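Applied Automation for Textile Care
Unit 6 handout: Assessing a garment-handling kit before purchase
Issued Oct 3, 2023
Prepared by Triin Ozoliņš

1. Purpose of the unit
This unit uses the Vindden garment-handling kit as its working case. The kit is offered to laundries and repair shops in two forms, a hand-held gripper tool for recording tasks and an arm-mounted gripper for repeating them. Students will review the offer as a buyer would and submit a written recommendation.

2. What is on offer
The supplier, Beltness, quotes a starter license covering 200 recorded tasks, with a further 1000 available under the extended plan. Training for operators is sold separately. The license does not state whether a failed recording counts toward the total, and students should raise this point in their review.

3. Knitwear as a test material
Knitwear is a demanding material for any two-finger gripper. It stretches when pulled, and its edges curl and fold over on themselves. A ribbed hem and a smooth body panel may respond differently to the same grip – a setting that suits one should not be assumed to suit the other. Padded fingertips must close on the knit firmly enough to lift it without dragging a loop.
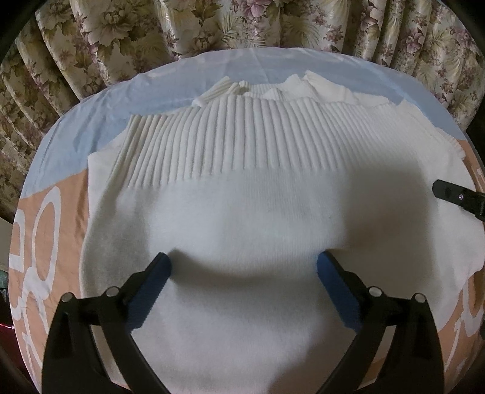 Rhona Gourlay objects that a white sweater is too kind a test, and that a buyer ought to ask for dark, heavy and badly worn pieces before signing anything. Her point is accepted for the purposes of the assignment. Reviews that rely on a single garment type will lose marks.

4. Points to cover in the review
Finger opening: is it wide enough to approach a thick hem from above?
Pad wear: how often are pads replaced, and at whose cost?
Work surface: does the supplier specify a padded or a hard surface, and may the buyer use an existing one?
Lighting: do shadows cast by the tool affect the recording?
Support: what response time is promised in writing?

5. Submission
Reviews should not exceed 17 pages, including tables. A summary of no more than 150 words must appear on the first page. Work is to be submitted to Laimutė Hunt at the Fanotcombe office. Late work is accepted only by prior agreement. Results will be returned in March.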